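Plireck FK-2 Frontkamera mit Steuergerät
Artikelnummer 1609-FK
Stand der Produktseite: 27. Juli 2021

Die FK-2 ist eine Kameraeinheit für automatisierte Versuchsfahrzeuge. Sie wird mit fester Optik und dem Steuergerät Brulholm geliefert, das Belichtung, Zeitstempel und Datenausgabe übernimmt. Die Einheit eignet sich für den Aufbau eigener Fahrfunktionen ebenso wie für den Vergleich mehrerer Kameras am selben Fahrzeug.

Lieferumfang: Kameramodul, Steuergerät, Halter, Kabelsatz, Prüfprotokoll mit den Kalibrierwerten des jeweiligen Moduls. Die Gesamtmasse ohne Kabel beträgt 897 g.

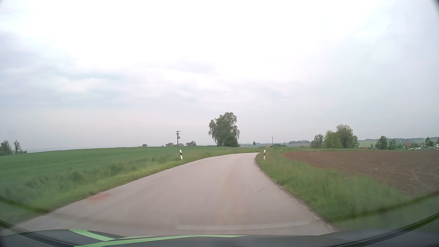
Für die Beurteilung der Belichtungsregelung empfehlen wir Strecken ohne Fahrbahnmarkierung. Viele Spurverfahren stützen sich auf Linien und liefern dort wenig verwertbare Ergebnisse, sodass Unterschiede zwischen den Kameras deutlicher hervortreten. Auf einer schmalen Landstraße ohne Mittel- und Randlinie bleiben als Anhaltspunkte der Übergang vom Asphalt zum Gras und die weißen Leitpfosten in der Kurve. Ein bedeckter, fast weißer Himmel über mehr als der halben Bildhöhe verschiebt bei mittenbetonter Messung die Belichtung nach unten. Das Steuergerät erlaubt deshalb ein frei wählbares Messfeld. Die Motorhaube sollte darin nicht enthalten sein, insbesondere bei hellen Streifen auf dunklem Lack.

Vergleich mit der Toledo-Einheit
Im März wurden beide Kameras auf derselben Strecke betrieben. Die Toledo regelt nach Schattenkanten schneller nach, neigt aber zum Überschwingen. Die FK-2 benötigt rund 74 ms länger und hält danach den Wert. Für die reine Objekterkennung ist der Unterschied gering, für die Schätzung des Fahrbahnrands spricht er für die FK-2.

Montage
Halter vor dem Verkleben entfetten. Nach jedem Lösen der Klemmung ist die extrinsische Kalibrierung zu wiederholen. Reflexionen der Frontscheibe lassen sich mit der Streulichtblende Dreltgate mindern (Zubehör, nicht im Lieferumfang).

Firmware-Updates erfolgen über die Serviceschnittstelle des Steuergeräts. Lieferung nur an gewerbliche Kunden, Preise auf Anfrage.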